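Tidex Rents Out Hand-Held Grippers, but Buyers Want Numbers

Tidex has begun renting a kit it says will let small packing firms teach a robot their own jobs, with no programmer on the payroll. The firm is short on proof.

The kit has two hand-held grippers, cables and a recording service. A worker does the job with the grippers, Tidex collects the recordings, and a trained robot program is supposed to come back later. The rental runs for 3 months.

"People already know how to pack a tray," said Seraina Imhof, who runs sales at Tidex. "We let them show the machine." 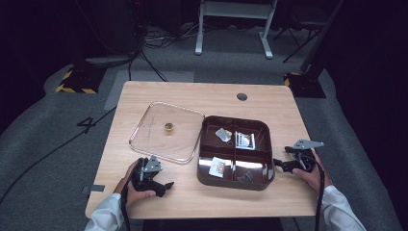

The company's brochure says 314 recordings are enough for a simple packing task. It does not say what counts as simple, or how often the finished program drops things. Asked for a failure rate, Imhof said it "depends on the customer's parts" and offered to set up a call with an engineer. The call had not taken place when this item was posted.

Rahel Wyss, operations manager at Trusbridge, a contract packer that looked at the kit in July, decided to wait. Small packets and clear plastic are most of what her lines handle, and she wanted to see a robot do that work by itself before paying for anyone to record it.

"I saw a person pack things with a tool on each hand," Wyss said. "My people can do that faster with their fingers."

She also asked who owns the recordings. The contract she was shown lets Tidex keep copies and use them to train programs for other customers. Imhof said firms can opt out, for a higher fee she would not give.

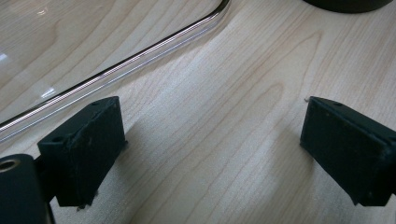

The black gripper fingers over a wood tabletop, with clear plastic lying behind the left one.

Dalberg, a parts supplier, has signed up for a trial with four workers. Luzius Hollenstein, who is in charge of it, said he expects the recording to be the easy part. He has asked Tidex to run the finished program at his plant for five full shifts before he signs anything longer. Tidex has not yet agreed to that.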